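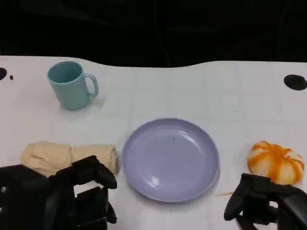 3.2 Table Setting Materials

Figure 4. Mug, plate and rolled cloth on the gridded tabletop.

Each setting in the Korwood study used plastic tableware and a beige cloth. The plate was lavender, shallow and raised at the rim; the mug was pale teal with a single handle. Figure 4 shows one layout, with the cloth rolled and laid to the left of the plate and the mug set well apart from both. Participants were asked to rearrange the items as they would for a meal at home. Sessions lasted 30 minutes, and 60 adults took part. Placement was read from the light-gray grid on the table and entered by Upendo Mussa. Trials in which an item left the table were excluded from the analysis in Section 4.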